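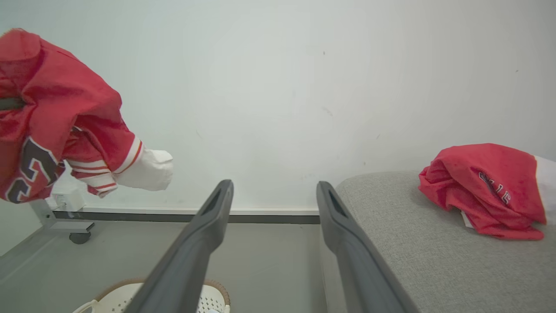
Red jerseys at Stokeck, one hanging and one on the bench.

About us

Stokeck washes other people's sports kit. We have done it for long enough that none of us can smell it any more, which our families tell us is not the same as there being no smell. Clubs and schools drop off a bag of whatever was on the changing room floor, and we send it back clean, folded and sorted by number. At the moment we look after 46 clubs, and in September, when everyone remembers they own a team, it feels like more.

Our one site is on the Ngau estate, behind the tile warehouse. If you reach the roundabout you have gone too far, and you will meet two of our drivers there doing the same.

The robots

You will have come to this page for the robots, so we'll get on with it. We have six arms, all on the folding and hanging side, all run by software called Dreltanum. It was chosen after a long trial and named, we assume, after a short one. The arms take shirts off the rail, lay them flat, fold them and pass them along. Cotton they like. Shiny mesh they treat with suspicion, and a jersey with a stiff collar can keep one of them thinking for the length of a tea break.

In our busiest week last season we turned round 1,329 shirts. Before the arms, our best was well short of that, and it ended with four people lying on the floor of the packing room.

What it changed for the rest of us

We were nervous. When management says "exciting changes" in the canteen and there are biscuits, people start updating their CVs. As things stand, everyone who was folding before the arms came still works here, though few of them fold all day. Some look after the machines, which mostly means untangling sleeves and saying encouraging things. Others moved to repairs, a job we used to turn away and now have a proper bench for. Two went out on the vans and report that weather exists.

There are losses too. The folding table was where the gossip happened, and the arms have contributed very little. The early shift starts at 6 instead of whenever the kettle boiled. Some of our best folders could do a goalkeeper's top with their eyes shut, and it stings a bit to watch a machine take three goes at it. We kept one table for hand folding, and anything old, signed or held together by hope goes there.

Wrists and shoulders are happier. So is the person who does the rota.

Clellness

Clellness is our mending and re-use scheme. Kit that a club has outgrown gets patched, washed and passed to one that hasn't any. We found homes for 255 shirts last season, including a set in a shade of mustard we had given up on.

Working with us

If your club has a bag that nobody wants to open, bring it to the side door before 4pm. Please check the pockets for gumshields first. The arms don't mind them, but we do.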